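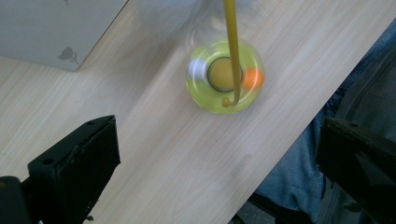

*Translucent yellow-green, with white and orange inserts, on a light wooden tabletop.*

**Hullholm to collect small rigid plastics separately**

May 29, 2023

The Hullholm waste district will begin separate collection of small rigid plastics in August, covering household items that are now sent to incineration with mixed refuse. The service will start in the Stallau quarter, where 2,000 households will receive a lidded container for the material.

Accepted items include toys, storage tubs, coat hangers and kitchen utensils made entirely or mostly of hard plastic. Anything with a battery, a motor or a power cord must still go to the electronics counter at the transfer station. Film, foam and soft vinyl are excluded.

Clear and tinted plastics will be handled as a separate fraction from opaque ones. According to the district's tender documents, mixed opaque material is usually reground into dark pellets of limited resale value, while transparent grades can be sorted by polymer and sold at a higher price. Items that combine several colors or polymers in one molding will be assigned to the opaque fraction unless the parts can be separated by hand.

Sorting has been contracted to Nikzad, which operates a plant on the north side of the harbor. The company will install a near-infrared sorter with a rated throughput of 500 kilograms per hour. Black plastics, which reflect too little infrared light to be read by the unit, will be removed manually at the infeed belt.

Mahnaz Taheri, head of materials recovery at the district, said a trial collection last year returned 190 bags, most of them correctly filled. The main contaminant was metal, chiefly screws and axles left in discarded toys.

"A steel pin that size will chip a granulator blade," Taheri said. "We ask residents to take out what they can reach with a household screwdriver and leave the rest to the magnet."

The containers will be emptied every 2 weeks on the same route as paper. Residents of apartment buildings will use shared bins placed next to the existing glass banks. No additional fee will be charged during the first contract period.

Recovered pellets will be offered first to Narketura, a maker of drainage fittings. A schedule by street will be mailed to Stallau addresses before the service begins.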